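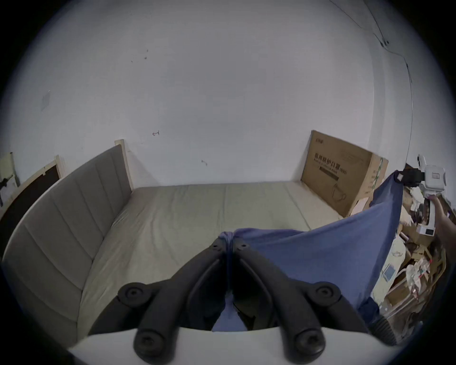
Changing beds is most of what she does in the first hour of a shift at the Cumitdale lodgings, and she has firm views on how it should go. "Strip it right back first," she says. "Don't put clean on top of anything." With the mattress bare and the blue cloth held up by its corner, you can see how far a piece of fabric spreads before it is anywhere near flat. She has worked there since the building opened and reckons a new starter needs a month to get quick.

The lodgings have 139 beds, and the linen store holds 516 fitted sheets, most of them bought from Ernine. "We tried cheaper ones. The elastic went," she says. The beds against a wall are the slow ones - you can only get at them from one side.

"I do the far corners first, kneeling on the mattress if I have to. Then the near ones. If you start near, you end up pulling the whole lot off again."
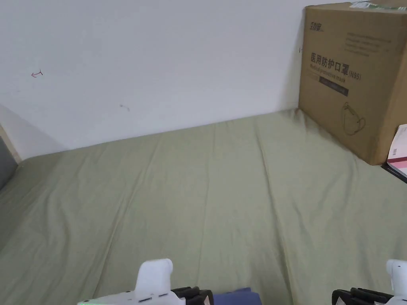

A green fitted sheet on a bed against the wall, with a mask carton in the far corner.

She doesn't iron fitted sheets and never has. "A few creases are fine. Someone's going to lie on it." Pillows are left until the whole corridor is done, usually by 11 in the morning.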